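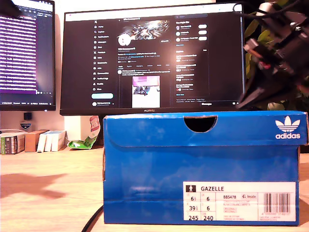

The grant agreement for Flilwood asked us to get the Dmytriv donations sorted, labeled and findable by the end of July, and most of that work is finished. The collection came to us as 917 separate lots of letters, postcards, receipts and small photographs, many of them still in whatever the families had kept them in. Until the archive boxes from Prevard are delivered, we are using donated shoeboxes as temporary housing at the desks. A blue Adidas one like the box by the monitor is a good size for postcards stood on edge, and the fold-over lid keeps dust off. The maker's label on the front stays in place, and we write the box down in the register by what it says there (in this case "GAZELLE", BB5478) together with our own lot numbers. Nothing will stay in a shoebox permanently.

## Work done this period

- All lots have been entered in the register with a donor name and a short note on contents.
- Inger Blöndal finished the letters and has started on the receipts, which are slower because so many are undated.
- Halldóra Zoëga rewrote the labeling sheet. The old one had no space for lots that were split between two boxes.
- Public posts asking for help with unnamed people in the photographs have brought in 70 replies. Bergþóra Snorradóttir is checking them against the family lists before any name goes in the register.

## Problems

The Prevard order is late. We asked for acid-free boxes in 2 sizes and the smaller size is out of stock. Kaj Bach has asked for a new delivery date and for the larger size to be sent ahead - we have no answer on the second point yet.

Shelf space in the Utomum room is also tight. Shoeboxes come in different heights and do not stack well, so we keep them one deep on the lower shelves.

## Money

Of the amount set aside for housing materials, 2000 euros is committed to the Prevard order and has not been paid. We would like to carry it into the next period if delivery slips past July. Þröstur Ketilsson will send the form separately.

## Next period

Move the postcards first, then the photographs. Letters can wait, as they are already in folders. Each temporary box will be crossed off in the register when it has been emptied and checked by a second person.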